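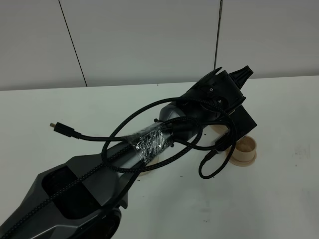 A robot arm at the bench, with a cable end hanging free over the table and tape on the forearm.

A loose cable should be enough to stop a robot. I have held that view since a Tuesday in May, when a connector came out of its socket on a bench cell at our Ridport shop and the arm went on working without it. I would like to see the rule written down in more places than it is.

The cell sorted small wooden parts. The cable fed the sensor that told the controller whether the gripper was holding anything. When the plug came out, the controller kept the last value it had received, and that value said the gripper was closed on a part. The arm ran 20 more cycles this way. It went to the pick spot, closed, lifted, moved over and opened. On some of those cycles it carried a part. On others it carried nothing, and once it pushed a part off the back of the bench. No alarm came up. The count on the screen kept climbing as if all was well, and it was 261 when the operator hit the stop.

No one was hurt. The repair was a new clip and a proper strain relief, and the cell was back up before lunch. The incident report ran to one paragraph and gave the cause as "cable not secured." I think that answer is true and not much use.

Cables on a moving arm work loose. The wrist turns, the slack catches on something, and the pull goes straight to the weakest point, usually the plug. People who build these cells know this, and most of them deal with it using whatever is in the drawer. Tape goes on in a hurry during setup and then it stays for the life of the job. I have done it myself. Tape holds a cable against the arm well enough on the first day. It does a poor job of taking up a sideways pull, and it hides the stretch of cable you would most like to look at.

So I am in favor of better routing, and I would ban tape as a permanent fix. But the bigger fault in our cell was in the program. A missing signal was treated as a good signal. Any input that a robot needs in order to move safely should have a check behind it, and when the signal goes quiet the arm should stop and say why.

Povilas Tamošiūnaitė, who wrote most of our cell programs, disagreed with me about this, and his argument deserves a fair hearing. A stop for every dropped signal means a lot of stops. At the Kinddale shop they tried it, and the operators got so tired of clearing faults that they started clearing them without looking. He would rather have fewer alarms that people believe.

I agree that false alarms do harm. Still, a signal that drops out often enough to annoy people is telling you about a bad cable, and turning off the check leaves the bad cable where it is. We settled on a short delay, so that a brief flicker passes and a real loss stops the arm. We also added a pull test on every plug, done by hand with the power locked out, once every 2,000 cycles. It takes 5 minutes. The first month of tests turned up another plug that was barely seated, on a cell that had never given us trouble.

What I would ask of anyone signing off a new cell is simple to do. With the guards closed and everyone clear, break each sensor circuit in turn at the cabinet and see what the arm does. If it keeps moving, the cell goes back to whoever programmed it.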